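Wooden plate rack, keep it or go back to wire?

renata_b
Picked up one of those walnut-colored peg racks on Sunday for 15 bucks and I can't decide if I love it. Looks so nice out! But my plates lean like crazy, and I'm wondering if it's the rack or me.
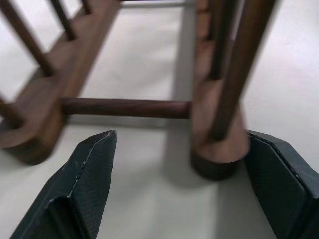

My old one was plain wire, ugly as sin, and I never once thought about it. This one I fuss over every night. Does anyone oil theirs?

rok_s
Oil, yes. Food-grade mineral oil, thin coat, leave it overnight. Mine is from Godoy and gets done every March whether it needs it or not.

florencia1586
I'd skip the oil, sorry Rok. Mine went sticky and picked up every crumb in the kitchen. Just don't park it in a puddle. Renata, what do the pegs look like up close?

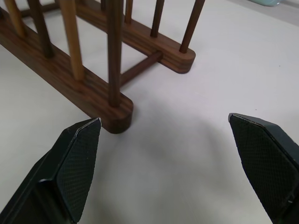

Rounded rail ends and the bottoms of the pegs

florencia1586
Ok, that's pretty. I'd keep it for the looks alone.

eliefarah
What plates are you using? Chunky rims won't sit right in a lot of these. I gave up and sent mine back.

renata_b
Just my colored ones, see below.
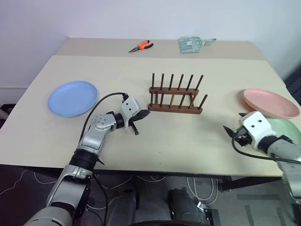
Rack with the blue, pink and green plates, dustpan still in its plastic

rok_s
Try every other gap, big plates at one end. And Elie, sending it back over a rim?? Turn the plate around!

eliefarah
I did turn it around, Rok. Three times.

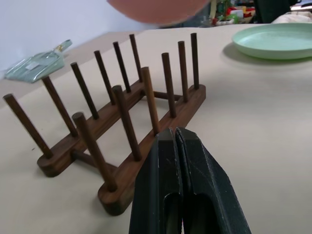 Anyway, for drying I still say wire wins, you can toss it in the dishwasher. Wood is for storing plates that are dry already.

florencia1586
Nope, mine's been next to the sink for years (no oil!) and it's fine.

renata_b
Ok, trying every other gap tonight, and no oil for now. Will report back after dinner.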